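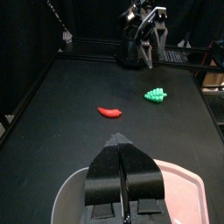 Según un lector que firma como Jostine, en las jornadas de puertas abiertas los robots siempre salen bien porque alguien ha ensayado la misma tarea cien veces, y una reseña escrita después de una visita así vale poco. Tiene parte de razón. Por eso pregunté si podía quedarme después del pase general, y lo que sigue se basa sobre todo en esa segunda hora y no en la exhibición.

El equipo es la celda de sobremesa Delorme, de dos brazos enfrentados, que distribuye Jitell y que se pudo probar el 22 de octubre en su nave de Plustville. Está pensada para centros de formación y laboratorios pequeños que quieren enseñar tareas de recogida y colocación sin montar una línea completa. La entrada era libre, con inscripción previa, y los grupos pasaban por turnos de veinte minutos.

Lo que se enseña

La tarea consiste en recoger alimentos de juguete repartidos por la mesa y dejarlos en un plato. En mi turno había una guindilla roja y un racimo de uvas verde. Parece poca cosa, pero las dos piezas piden agarres distintos: la guindilla es alargada y curva, y el racimo está lleno de bolitas y no ofrece una cara lisa por la que cogerlo.

El brazo que trabaja del lado del plato lleva dedos negros y curvos. El de enfrente lleva otros grises, abiertos, con calados triangulares. Jitell vende los dos juegos y deja elegir uno por brazo. Me parece un acierto, aunque el cambio requiere herramienta y en la demostración no se hizo.

Funcionamiento

La guindilla salió a la primera en todos los intentos que vi. Con las uvas hubo más problemas. Los dedos negros las cogían bien si el racimo estaba de lado, pero cuando quedaba con la punta hacia el brazo la pieza giraba al cerrarse la pinza – una vez acabó fuera del plato y hubo que devolverla a la mesa a mano. El brazo no se dio cuenta y terminó el movimiento con la pinza vacía. La detección de agarre existe, pero es un módulo aparte.

El traspaso de una pieza entre los dos brazos es lo más vistoso y también lo más lento. Si el interés es ese, conviene pedir que lo repitan con la pieza en otra posición. Lo hicieron sin poner pegas y funcionó, con una pausa larga antes de soltar.

La superficie negra mate me gustó. Da pocos reflejos y las piezas de color destacan mucho. A cambio, se ve cualquier mota de polvo.

La cámara que va junto a la pinza tiene un inconveniente: los propios dedos ocupan buena parte de la imagen y tapan lo que queda justo debajo, incluido el centro del plato. Para practicar es útil, porque obliga a planificar la aproximación. Para trabajar con piezas pequeñas yo añadiría una cámara fija.

Programa y documentación

El programa de control se maneja bien. Se guardan posiciones moviendo el brazo con la mano y luego se ordenan en una lista. Admite hasta 2000 posiciones por proyecto, de sobra para un curso. El manual está en inglés y la traducción al español, según me dijeron, llegará en febrero. Hoy es un inconveniente serio para un centro de formación.

Precio

La celda con un solo brazo cuesta 4000 euros. El segundo brazo sube la factura 1746 euros más, y el módulo de detección de agarre son otros 277. Yo no la compraría sin este último – visto lo de las uvas, debería venir de serie.

A favor: montaje compacto, dedos intercambiables, programación sencilla.
En contra: detección de agarre aparte, manual solo en inglés, traspaso lento.

Para un aula la recomiendo con los dos brazos y el módulo. Para un taller que solo quiera mover piezas de un sitio a otro, el segundo brazo sobra. Quien quiera verla puede pedir cita en la nave de Plustville y llevar sus propias piezas, siempre que quepan en la pinza.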